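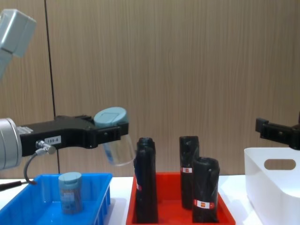

26 October 2024

Back on the Dralholm reissue today, and finally a test pressing I don't hate! Side A is lovely. Side B still has that swishing noise through the quiet bit before the last song, a bit less than on the first cut but I can hear it on the good headphones and so will everybody who pays box set money.

Played it three times on the Portela deck and once on the old one to rule out my cartridge. Same spot every time, so it's in the pressing or the lacquer. I've asked Nudelgate for another two copies off a different stamper before we start arguing about a recut.

Numbers: they've quoted for 3,513 sets, which is more than I wanted, but the price per unit drops nicely there. Pre-orders are sitting at 1,837 — better than the Rosumitz live album did in its whole first year (that one still haunts the back shelf).

The booklet proof came too. Colour is good, greys a touch warm. Lyrics on page 9 have lost a whole verse, and somebody has "corrected" the spelling of harbour on the inside cover. Marked both in pencil and sent scans back.

Still to sort: numbering by hand or by machine. My wrist says machine. The band wants hand, in silver pen, and silver smudges on that matte stock unless it's left overnight. Trying a paint marker on the offcuts tomorrow.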